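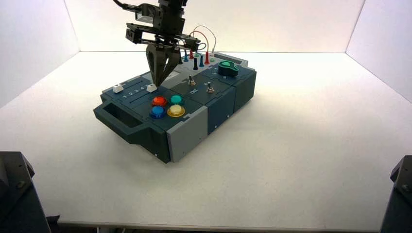

The bench task board with its slider track, buttons, toggles and test leads, and the gripper down at the right-hand slider.

Wusmont Task Board and Bench Enclosure

If you've been asked to put together a budget for a manipulation bench and you're not quite sure where to begin, pull up a chair. We get a lot of calls from colleges and small labs who have already spent the lot on arms and then find there's no money left for anything to practise on, so we've tried to set out on this page what we'd want to know ourselves.

The board is one self-contained box with a carrying handle moulded into the front end. On top you get a numbered slider track (1 to 4), four arcade-style push buttons in different colours, metal toggle switches, a row of coloured test-lead plugs with their patch wires, and a green rotary knob at the rear corner. It's a good spread of jobs for one bench, and most of our customers start with the sliders and leave the plugs until they've got their confidence up (the wires do like to wander!).

The plain white enclosure is sold separately. It has a back and two sides, and it keeps the background the same from one day to the next, which your vision people will thank you for. If you already have a quiet white corner, by all means save your money.

Prices and ordering
Task board, ready to use: $1237
Three-sided white enclosure: $1014
Item code for the pair: Katona 24
Arms, grippers and brackets are not included.

Planning your bench
Leave more table than you think you'll need. The board itself doesn't take up much room, but arm bases, cables and elbows (yours as well as the robot's) all want their share. We'd also put a little aside for spare patch wires and knobs in the first year, and a bit more if students will be using it. If you're planning a second station down the track, do mention it when you ask for the quote. Freight on two boards is often not much dearer than freight on one.

Boards go out from our Pindbridge workshop, and the Hellier showroom has one set up if you'd like to try the buttons for yourself. Saturday mornings are the quietest time to come by, and there's parking around the back.

Bảo Châu looks after quotes and is very happy to talk through a grant application or a purchase order that has to be split over two budget years. Please have your arm model and table size handy when you ring.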